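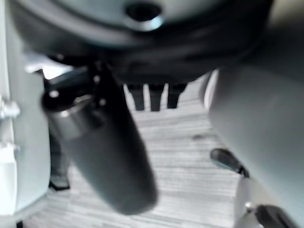
What do I have to know about trains to join the Drorska playtest?

Nothing at all, as long as you own a PC and can spare a few evenings in May. Half of the people in my last round had never touched a rail sim before, and they found more bugs than the folks who can tell you the gear ratio of a shunter from memory.

Filed under: Playtests & Open Calls

OK, so let me back up. I'm Radwa Bensaid and I run the playtests at Rendenov, where we make Sayce, the mountain railroad simulator. If you've played it, you know the two lines we shipped with. If you haven't, picture long climbs, a lot of tunnels, and a dispatcher who gets short with you when you miss a signal. The next route is called Drorska, it's 42 miles long, and it's the biggest thing we've tried to put in the game. It runs from a river port up over a pass and down the other side to a mining town, with 13 stations on the way (two of them are just a platform and a lamp, and I love them both).

I've driven it end to end so many times that I can't see it anymore. I know where the frame rate dips, so I look away. I know the freight at the third siding sometimes leaves early, so I slow down without thinking about it. That's no good to anyone! I need fresh drivers who will do the things I've stopped doing, like stopping in the wrong place, or leaving the cab in the middle of a bridge to see what's out there.

I'm looking for 42 people. Funny that it matches the mileage, but it's really just how many build keys I can look after properly and still answer everybody's messages.

What you'd be doing

The test runs for 4 weeks. Each week I send out a new build and a short sheet of runs to try. A run might be "take the morning local from the port to the pass" or "haul the ore train down in heavy snow with the assist brakes off." You do as many as you feel like, with a minimum of two a week, and you fill in a form after each one. The form takes maybe ten minutes if nothing went wrong and a bit longer if the train ended up in the river. (It did, in the last build. Twice. We think we fixed it.)

Then on Tuesday evenings there's a group session, at 7 p.m. Eastern, where we all get on the shared dispatcher map and run the line together. Multiplayer dispatch is brand new for Drorska and it's the part I'm most nervous about. With three or four people it works great. With a dozen trains out there, all wanting the same single track over the pass, we've seen some very strange behavior from the signals, and I need a crowd to make it happen again. You don't have to make every session but please try for at least half of them.

You'll be on voice chat for those if you want to be. Plenty of testers just type, and that's fine too. 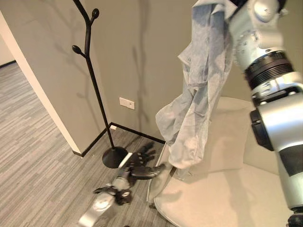
Who I'd love to hear from

Beginners, first of all. We rebuilt the tutorial from scratch and everyone on the team already knows how to drive, so we're the worst possible judges of it. If you've only ever played farming games or city builders, or flown a bit, please apply.

I'd also really like more people on older machines. Our minimum spec says Drorska should run with 16 GB of memory and a graphics card from several years back, and I want to know how true that is once the snow starts coming down at the summit station. Tell me exactly what you've got when you write. If your PC is below the minimum, tell me anyway and I'll see whether I have room for a couple of you in the low settings group.

Controller players, I need you as well. Most of our regulars use a keyboard or a throttle box, so the gamepad layout doesn't get nearly enough use. If you own the Avix throttle lever, we're adding direct support for it in this build and I'd be thrilled to have a few of those in the mix. The notches are still off by one in reverse. I know. It's on the list.

And if you play with a screen reader, with one hand, with color filters on, or with any other setup that we've probably not thought about hard enough, please say so in your message and go straight to the top of the pile. The signal colors in particular have been redone and I'm keen to hear if the new shapes read well at a distance.

What you need

- A Windows PC with 60 GB of free disk space (the builds are big, sorry)
- An internet connection that won't cry about a large download every week
- To be 18 or over
- Enough written English to tell me what happened and where
- No need to own Sayce already, I'll give you a key for the base game

What you get

You keep the base game, and you get Drorska free when it comes out. Your name goes in the credits, or your handle if you'd like that better. Everyone who finishes all four weeks also gets a livery slot, meaning you can send me a paint scheme for one freight car and, if it's not rude, it goes into the traffic on the route. There were 1,000 freight cars running around in the last stress test, so you may have to wait at a crossing for a while before yours comes by.

It's unpaid, and I want to say that up front. If you're after paid QA work, we do hire contract testers from time to time, and we post those separately on the jobs page. Doing this playtest doesn't count for or against you there.

One more thing on the boring side. You'll sign a short agreement not to stream or post screenshots until we announce the release date. After that, post whatever you like, including the embarrassing stuff.

How to apply

Send me a message through the playtest form on our site with the word Drorska in the subject line. I don't need a resume. Tell me:

1. What you play now, and how often
2. Your PC specs and what you use to control games
3. Whether Tuesday evenings work for you
4. One bug you remember from any game, and how you'd explain it to the person who has to fix it

That last one matters the most to me. I don't mind spelling or grammar one bit, I just want to see that I could sit down with your note and make the same thing happen on my own machine.

I read all of them myself, so give me a week or so to get back to you. If you applied last time and didn't get a spot, please do try again - I kept your names and I'd like to get as many of you in as I can.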